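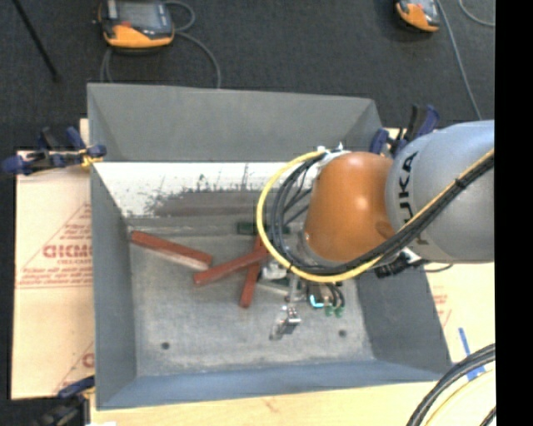 Slide 1. KUKA arm over the gray bin, with three bars inside.

Speaker notes, "Teaching by Hand, Teaching from Far", Edeltraud Harms, Wednesday, October 15, 2025

Good afternoon, and thank you for the invitation. (Wait until the door is closed. Leave the picture on the wall while I speak.)

I want to talk about how we show a robot a task. Our task is to take bars out of a bin. A person does it without thinking. For the robot we must show it many times, and the question of my talk is how the person should do the showing.

Please look at the bars. One is lying across another one. This is the case I care about the most. When the bars lie apart, almost any method of teaching gives a good result. When they touch, the person who teaches has to make a choice, and the robot will copy also the bad choices.

(Point to the clamps on the bin.) We clamp the bin to the table. In June we did not, and it moved a little bit every time the gripper touched the wall. We lost two days of recordings from this, and I still feel sorry for the student who made them.

Slide 2. By hand

By hand means that I hold the arm and guide it to the bar, and the robot records the path. At Dallanura we started this way. The good side is that you feel the contact. If the fingertip is pressing on the floor of the bin, your own hand knows it. The bad side is that you get tired, and your arm comes between the camera and the bars. Also, tall people and short people teach different paths. I did not expect this before we compared them.

Slide 3. By remote control

Here the person sits at the desk and moves the arm with a controller. The camera view stays free. The movement is slower, and in the first hour most people go too deep and push the bar against the wall. We call this "plowing". (Small pause, some people laugh here.)

Slide 4. Numbers

We recorded 862 demonstrations. 440 of them were by hand and the other ones by remote control. We had 5 teachers, and 3 of them had never worked with a robot before. Say clearly: this is a small group, so please do not take the comparison too far.

What I can say is that the remote recordings needed less cleaning. The hand recordings had better contact at the moment of the grip. For crossed bars we now use both — first by hand to learn the feeling, then by remote for the real recording.

Slide 5. What we still do not know

How to mark a demonstration that is correct but ugly. Drollow keeps them, Pillier throws them away. I keep them with a note in the file name. If somebody in the room has a better way, I would like to hear it in the break.

(If there is time, tell the story of the cable that was too short. If not, go directly to questions.)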